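Last updated: Saturday, August 9, 2025
3 min read

Slow drying at Canow

The drying shed at Canow runs through winter, and by July the racks are full of sliced apple. Priver, the co-op that owns it, keeps the air at 42 degrees and turns the trays every seven hours.

Thicker slices stay leathery in the centre and can grow mould in the bag.
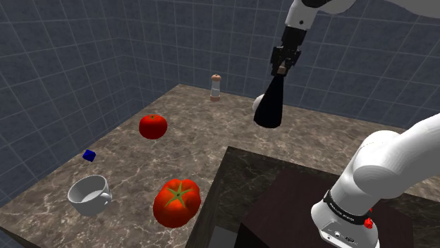
Storage

Dried fruit goes into sealed tubs for 20 days so the moisture evens out, then on to Espinoza for packing.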